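Raltelbridge Tenants and Taxpayers Union Questions City's Account of October Unrest

RALTELBRIDGE, 25 Feb 2026 — The Raltelbridge Tenants and Taxpayers Union today called on the city to release the records behind its report on last October's street disorder, saying the report blames "organized radical networks" for the trouble without naming a single one.

The report was written for the city by Coetzee, a private security consulting firm. It claims that the three nights of window-breaking and fires along Julten Avenue were planned in advance by political groups hoping to bring down the elected government of the city and replace it with something of their own design. It runs long on theory. The evidence is harder to find.

"I read it twice, and I kept waiting for the part where they show us," said Barnabás Bárány, chair of the Union. "There's a chapter on revolutions in other countries. There's a chapter on what people post online. Then it tells you the fires on Julten Avenue were part of a plan, and there's no footnote on that page."

The Union does not excuse what took place in October. Several of its own members lost storefronts, and one lost the apartment above. Those members want to know who did it. They are less interested in being told that the answer is an idea.

The report counts 2560 online messages as "coordination activity." The Union asked to see them and was given 7, picked by the consultant. Of those, 5 were people asking whether the bus was still running. The other two were rude about the mayor, but neither gave a time, a place or an instruction.

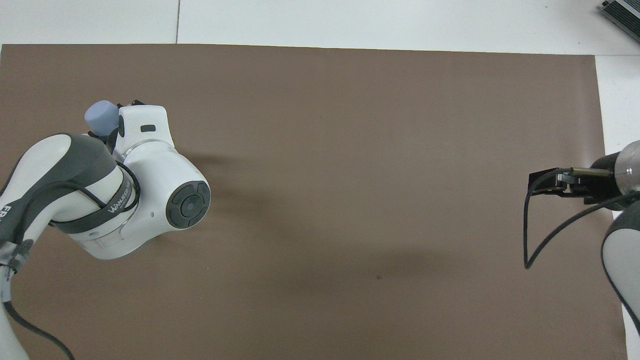 Raltelbridge Tenants and Taxpayers Union | Press and Public Records Desk

City Hall has answered questions about the missing messages by saying that the full set is held in Veltus, the software the consultant used to sort them, and that it cannot be released without exposing private citizens. The Union finds this hard to square with the report itself, which prints the street names of people it describes as "persons of interest" and has never charged with anything.

Supporters of the report on the city council say that critics are naive about the far left. That may be so. The Union has members who vote every which way, and some of them believe that radical groups were on Julten Avenue in October. They would still like to see the proof before the city spends money on it. The proposed "Civic Resilience Unit" would be given access to library computer logs and the sign-in sheets of any group that rents a public hall, a list that includes this one.

"If there was a plot, put it on the table and let a judge look at it," said Ronaldo Bañez, who handles records requests for the Union. "If there wasn't, then we're about to set up a permanent office to go looking for one. I'd expect it to find something every year, around budget time."

The Union has filed a formal request for the following:

The contract between the city and Coetzee, including any payment tied to follow-up work.
The complete message set, with names removed.
The fire marshal's findings for each building that burned.
All drafts of the report sent to City Hall before it was made public.

A petition backing the request has passed 2000 signatures. The city has acknowledged receiving the request and has not said when it will reply.

Members of the press may contact the Union's records desk for copies of the request and the city's letters to date.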